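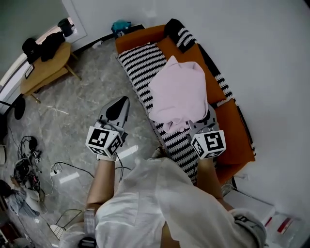
Both Kudo grippers in hand, one over the sofa and one over the floor in front of it. Right jaws on the pink cloth, left one waiting its turn.

Posted 03/04/2020
By Shahab Tabrizi

Kudo: a pair of hand-held grippers and the laundry they have met

Kudo is a pair of grippers you hold in your hands, plus the recordings made with them, plus the scripts that turn the recordings into something a robot arm could learn from. I do not own a robot arm. The project is further along than that sentence suggests.

The building was done partly at the Arnarcombe shared workshop and partly on my living room floor, which has better light and fewer people asking to borrow the calipers. Almost all the recordings come from the living room. If you were hoping for a spotless lab bench, there are other datasets.

What is in the repo

hardware/ has the drawings for the jaws, the body, the handle and the cube mount. Use the version marked "rev 4". The earlier ones are kept for historical interest and should not be built by anyone with feelings.

firmware/ reads the jaw opening and sends it down the cable. It is short and dull, and I would like it to stay that way.

fluvdale/ is the recording and sync tool. The name comes from a folder I made in a hurry and then typed into too many config files.

orard/ is the pose tracker. It finds the markers on the cubes and works out where each gripper is and which way it points.

data/ has an index and a download script. The recordings themselves are too big to live here.

The grippers

Each one has a pair of jaws with black inner faces and a white cube on top covered in square markers. The cube gives the camera something to recognize from most angles. A flat tag worked fine until I turned my wrist, and folding clothes is nearly all wrist.

Squeeze the handle and the jaws close. Let go and a spring opens them again. There is no motor anywhere. The force is yours, so the data says nothing direct about force, only how far the jaws are open. People keep asking me to add force sensing. The issue is open and so is my calendar, some time after June.

Power and data share one thin cable per gripper. Yes, you will step on it. Leave slack and put a strain relief at the handle end. I skipped the strain relief on the first pair and learned to solder very small things while annoyed.

The camera sits on your head and looks down. That means the recordings include forearms, sleeves and whatever else you failed to tidy. They also include some views where a baggy shirt takes up a good share of the picture. Tighter sleeves make life easier for orard. I own few tight sleeves.

The data

There are 400 recordings. All of them are cloth handling: pick up, spread out, fold, move to the other end of the sofa, drop, swear (audio is not recorded). Items range from towels and T-shirts to a few shapeless things that went in the "other" folder after a brief argument with myself.

Each recording folder holds:

video.mp4, the head camera view
left.csv and right.csv, with time, gripper pose and jaw opening
marks.csv, which says when each cube was visible and how much the tracker believed itself
note.txt, typed by me straight afterward, of varying quality

Times are in seconds from the start of the video. Poses are in the camera's own coordinates, so they move when the head moves. If you want everything in room coordinates, run fluvdale with the --room flag and tape a reference tag somewhere that stays still. Do not tape it to a cushion. I say this with authority.

Left and right mean the wearer's left and right. One early batch had them swapped, and it was fixed by renaming files. If you downloaded before the fix, download again or enjoy a very talented left hand.

Known problems

Striped fabric confuses the tracker. Bold black and white shapes look enough like marker edges that orard sometimes goes shopping in the blanket. It rejects almost all of these later, but it gets slow. A plain cover would solve this completely. The sofa looks better with the stripes.

Polished floors throw window light straight back at the camera. Marker detection over the marble is worse on bright mornings than in the late afternoon. There is an exposure setting in config/camera.ini that helps a bit.

When a hand goes under cloth the cube can vanish. The tracker fills gaps shorter than 12 frames and leaves anything longer blank. Please do not smooth over the blanks and then write to tell me that the grippers teleport.

Jaw opening drifts over a long session. Recalibrate between batches: close the jaws all the way, hold, open all the way, hold. The script will beep. The beep is horrible and I have not found where I set it.

Building your own pair

Start with one gripper. Get it calibrated and tracked before you make its twin, or you will have 2 of the same mistake. The order that worked for me was jaws, handle, spring, sensor, cable, cube. The cube goes on last, and it has to go on rigidly. Any wobble there turns up in the pose as a small nervous tremor, and you will blame your coffee.

Print the markers on matte paper. Glossy paper looks smarter and tracks terribly. Check that every face on both cubes carries a different code. I did not check.

After assembly, run orard/check_cube.py and turn the gripper slowly in front of the camera. You want green on every face. Yellow means a crooked marker. Red usually means your thumb is on it.

License and contact

Code is MIT. Drawings and recordings are CC BY 4.0. Credit "Kudo, Shahab Tabrizi" and I will be happy.

Bug reports go in the issue tracker with your config file and a short clip attached. Pull requests are welcome, especially for the beep. Questions about folding technique will be answered, but you have seen the sofa.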